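Two-arm robot learns to sort small packs from 140 demonstrations

9/7/19

Researchers at the Solau lab have trained a pair of table-mounted robot arms to sort small flat packages into bins after 140 demonstrations by a human operator, according to a report the group released this week. Earlier versions of the same system needed 3353.

The work was led by Mayu Ueda and Faizal Menon, with funding from the packaging company Skeltberg. It deals with a job that is easy for people and hard for machines: getting hold of something thin that is lying flat. A gripper coming straight down has very little to close on, and a package that is pushed tends to slide away.

Many warehouses get around this with suction cups. Suction works well on smooth, stiff surfaces but less well on soft wrappers or anything with a crease across it. Skeltberg ships a lot of small printed packs that fall into that second group, and it asked the lab to look at fingers instead.

The Solau method uses both arms on one package. The first arm moves in from one side and holds its fingertips against the edge. The second comes in from the opposite side and closes until the package is pinched between the two. One arm then takes over the grip and carries the package to its bin. The group calls this step the "meet," and most of the report is about how to teach it.
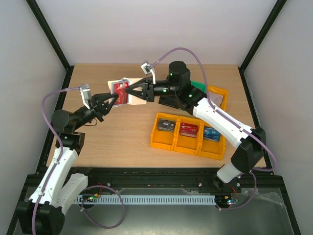 In earlier attempts, the team recorded whole runs from start to finish and trained the software on all of it. Menon said most of that recorded time was spent on motion through open air, which the arms could already plan by themselves.

"We were paying for hours of operator time to teach the robot to travel," he said. "The part it kept getting wrong lasted two or three seconds."

For the new study, operators recorded only those few seconds. Each demonstration began with the grippers already close to the package and ended once one of them had a firm hold. A standard motion planner handled everything before and after. Kartini Ngau, a doctoral student who wrote most of the training code, also had the operators record bad starts on purpose, with one arm too high or the package turned at an angle, so that the software would have examples of how to recover.

In the final round of tests, the system placed 83 percent of packages in the correct bin on the first try. The version trained on full runs reached 21 percent on the same test. Both were given the same packages in the same starting positions, and a run was stopped if a package left the table or an arm pressed down harder than a set limit.

Most of the failures came from timing. If the second arm arrived late, the package had often already turned under the first one, and the grip closed on a corner. The software usually backed off and tried again, but retries were not counted as successes in the main result. The report lists them in a separate table.

Speed is still a weak point. The arms move slowly during the meet, and a person doing the same job by hand would finish well ahead of them. Ueda said the group had kept the speed low to protect the fingers and wrist cameras and had not yet tried to find the upper limit.

Jirayu Kaewkla, who runs automation projects at the parts distributor Oei and was not part of the study, said the smaller number of demonstrations was the result that interested him most. Product lines at his company change several times a year, and each change would mean new training.

"If I can have an operator record for one afternoon, I can think about using it," Kaewkla said. "If it takes a month, the product is gone before the robot is ready." He added that he would want to see results with packages that overlap, a case the report does not cover.

Overlapping packages are next on the list, Ueda said, along with soft pouches that bend when they are lifted. The group plans to begin those tests in January. The training code will be posted on the lab's Zastham page, together with the recordings of all 140 demonstrations.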